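Prorko cell, notebook — Sunday, late shift

Started 14:20. Cell was down when I came in, arm parked, fault lamp on. Nitis controller says "grip force deviation" again, third time in June. Cleared it, homed, came straight back on the first close. So not a glitch.

Before touching anything wrote down the settings as found, for Kyrylo:

close force 1000 (controller units, not newtons, don't ask)
approach speed 140
wrist zero 785
last good wrist zero on the card inside the cabinet door: 959

So the wrist zero has moved. Either someone re-taught it and didn't update the card or the encoder lost its place after the power dip. Kyrylo Skoryk swears he didn't touch it. I beleive him, his changes always have initials in the log and there are none.

Air off, power off, lock on. Took the gripper off the flange. Two of the four flange screws came out with fingers only, no key needed. That is bad. Cleaned threads, new threadlocker, back in crosswise. Marked heads with yellow paint pen so we can see from outside the guard if they walk.

While it was off had a look at the finger links. Left side fine. Right side has play at the lower pivot, can feel it click if you hold the finger and rock it. Pin not bent, bush worn oval. We had one Bawa bush left in the drawer, used it. NONE LEFT NOW. Order some, order more than one this time.

Grease: old stuff had gone to black paste with dust in. Wiped out, thin smear of new, worked it open and shut by hand until it stopped feeling gritty. Don't pack it full, last time it flung grease on to the camera window and we lost half a morning.

Camera window wiped, lens cloth not the blue paper. Cable to the wrist camera has a shiny patch where it rubs the second clamp. Not through the jacket yet. Moved the clamp up a bit and put spiral wrap on. Check again next week.

Power back 16:05. Homed ok, no fault. Re-taught wrist zero with the gauge block, came out at 959 which matches the card, so the card was right all along and the 785 was rubbish. Saved it, saved a copy to the Wimimby stick as well.

Then test work. Memory job on the Dell desktop, since that is the one it was faulting on. Lid off, case flat, ran it in step mode with my hand on the stop.

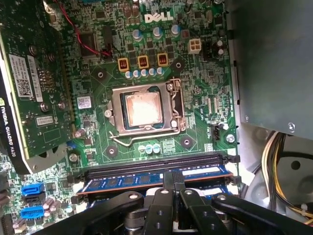
Step mode notes. Pushing on the middle of the stick is ok for a first touch but I don't like it for the full press, the module wants the load shared out to both ends or it rocks and one latch comes up before the other. Old program did the whole press from the middle. Probably part of the force deviation too — finger slips a hair, controller sees the force drop, trips.

Changed it: light touch in the middle, lift, press one end, lift, press the other. Slower. Fine. Speed left at 140 for the approach, no reason to play with that today.

Also want the fingers coming in a touch higher over the slots. With the right bush new the finger sits lower than it used to and the old heights were taught with it sagging. Any taught point from before today is suspect!! Kyrylo, please don't run the heatsink job until the heights are redone, I have only done memory.

Things to buy / do

bushes (Bawa, same size as the drawer label)
spare wrist camera cable
threadlocker, the tube is nearly flat
laminate a new settings card, the old one is half coffee
ask Nitis if the zero is supposed to survive a power dip, because the manual says yes in one place and no in another

Left it at 18:40, homed, air off, lock on the guard. Fault lamp out. Flange screws: check paint marks before first run, if any have moved stop and tell me. Key for the lock is on the usual hook, and the log book goes back in the cabinet NOT on top of the case rack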